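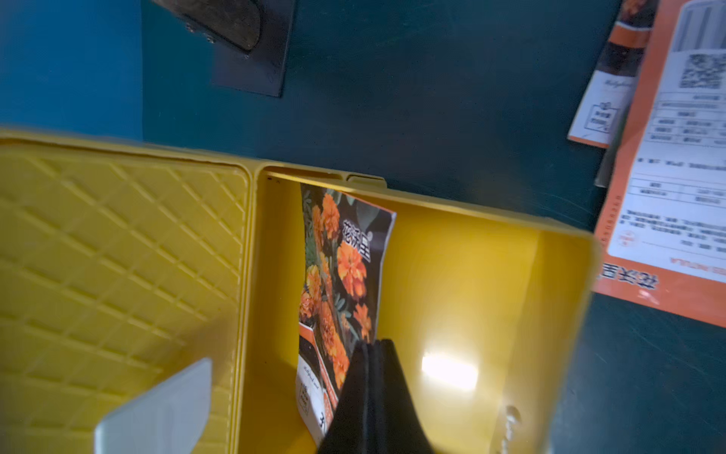
Seltandale Library will open a seed lending collection in November, allowing residents to borrow flower and vegetable seed free of charge and return a portion of what they harvest the following season.

The collection opens with 897 packets, among them marigolds, sweet peas, runner beans and several kinds of lettuce. Packets will be kept upright in lidded plastic boxes on the ground floor, next to the gardening shelves, and sorted by sowing month. Members may take up to four packets on each visit, using their ordinary library card.

Elmarie Mabaso, branch librarian, said the service had been requested by readers over a number of years. "Many households in Seltandale have a window box or a small yard and would like to grow something in it," she said. "A full packet is often more than they need."

Borrowers are asked to close opened packets with a clip and to keep them in a cool, dry place. Saved seed should be brought back in a paper envelope marked with the name of the plant and the year of harvest. Hybrid varieties need not be returned.

Mandla Mofokeng of the Dalus Allotment Society will give two talks on seed saving at the Swanepoel Room - the first on annual flowers, the second on beans and peas. Both begin at 3 pm. Places may be reserved at the library desk.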